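Comparing two grippers on the CPU pick: quick steps

Writing this down before I forget. Same arm, same wrist camera, same fixture plate for both. Only swap the gripper. We ran the Barketti first, then the Plarov.

1. Mount the gripper, torque the screws, set the new tool offset in the controller. Do not skip the offset. I did, lost a morning.

2. Home it. Open and close 11 times with nothing in it. Listen for clicking.

3. Processor goes on the plate, same spot each time. Tape mark helps.

4. Turn the force limit right down. Start at 3 on the slider, go up one at a time. Ours held at 4 with the Barketti, Plarov wanted more.
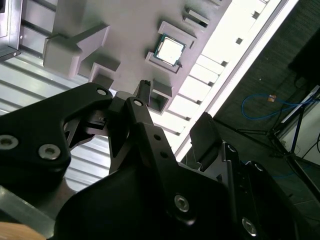 5. Approach slow, stop short, check the camera veiw before closing. Glare off bright metal will throw the auto exposure, so lock it by hand. Kourosh Shojaei uses a fixed value of 495 in the Enport software, worked for us too.

6. Close, lift, hold, put back. Log it even if it's a bad one. Especially then.

7. Swap grippers, start again from step 1. Yes, all of it.

Things to write down: force setting, how far off center the grip was, any slip on the lift. Nayeli Camacho has a blank sheet, ask her for it.

Cable slack: leave more then you think. Wrist turns further on the put-back.

Fingertip pads next, probaly in March.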